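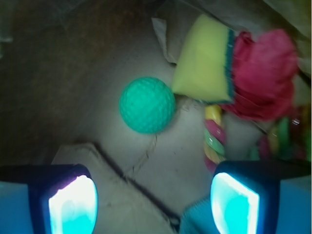 Best way to sort a mixed box of dog toys and cleaning stuff?

Posted by Drimard, Jul 9, 2025

We moved in January and one cardboard box never got unpacked properly. It has ended up holding the dog's toys along with kitchen sponges, rags and paper. The rope toy is always under something and the dog takes whatever comes out first. Last week it was a sponge and she tore a corner off. I have one low shelf by the back door and 2 plastic bins with lids. How would you split it up, and does the textured rubber or plastic kind of ball need anything more than soap?

3 replies

Sugden437
Get the sponges out today. The green scouring side is rough and you don't want a dog swallowing any of it. If she ate a piece, call your vet. Don't wait to see.

Then one bin for toys and one for cleaning. Toys go on the shelf with the lid off, cleaning goes up high with the lid on. Old rags go with cleaning. Throw out the paper.

For the ball, warm water, dish soap and an old toothbrush to get in the little grooves. Rinse it well. I do ours every 2 weeks.

Felitz
Rope toys can go in the washing machine in a mesh bag, no softener. Let them dry all the way or they smell. If the ends are coming apart, cut the loose strings off or toss it. We had one that was over a year old and it was mostly fuzz.

Also wash any new rags that are red on their own the first time. I got pink dish towels out of that once.

Rirnico
just buy a toy basket

Drimard
Thanks. She didn't swallow any, I found the piece. Sponges are in the cabinet over the washer now. Doing the ball tonight.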